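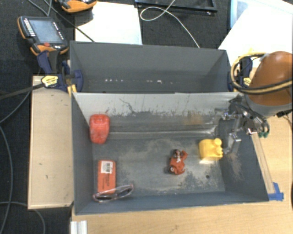

Police in Badumcombe say they are looking into a string of threats made against a Sikh temple on Mokley Road, after a voice message telling worshippers to "stay home or else" was shared on Livevent late Monday. The message is 12 seconds long. A man's voice, no name given. It was passed on more than 1000 times before Livevent pulled it, and copies were still going round on Wednesday, December 7, 2022. The temple stayed open. Bags are being checked at the door now and pockets emptied into bins, plain gray ones, open at the top, the scuffed-up kind with the paint scratched and worn at the bottom. Lines were slow but people were patient, one worshipper told us.

Yolanda Sorensen, who speaks for the temple, said the message was the second this year. The first came in June, by phone, and was reported the same day. She says no one ever called back.

"We gave them the number it came from. We gave them the recording. Then nothing, for months," she said. "Now it's on everybody's phone and suddenly there are two officers in our kitchen asking for a statement."

Police would not say if the two messages are being treated as the work of the same person. A spokesman said the case is being handled as a possible hate crime and that extra patrols have been put on near the temple and near the Blackwood school, where many of the familes send their kids. No arrests so far.

The school sent a note home Tuesday night. It said classes would run as normal and asked parents not to share the clip. Several parents had already done just that, in the school's own chat group, to warn others. One mother said her son, who is nine, heard it on the bus from an older boy.

Livevent said in a short statement that the account behind the post has been closed and that it is "working with law enforcement." It did not answer our question on why the clip stayed up overnight after users flagged it. Sorensen says she flagged it herself before midnight and got an automatic reply, case number 1692, and has heard nothing since.

Other faith groups in town have offered help. A church on the same street is letting the temple use its parking lot for the rest of the week so that cars dont have to be left on the road after dark. Evening prayers are going ahead at the usual time, and so is the free meal after.

Anyone who knows the voice, or who got the message directly and not through a group, is asked to call Badumcombe police. They want the original message kept on the phone, not deleted, even if it has been reported already.

More on this when we get it.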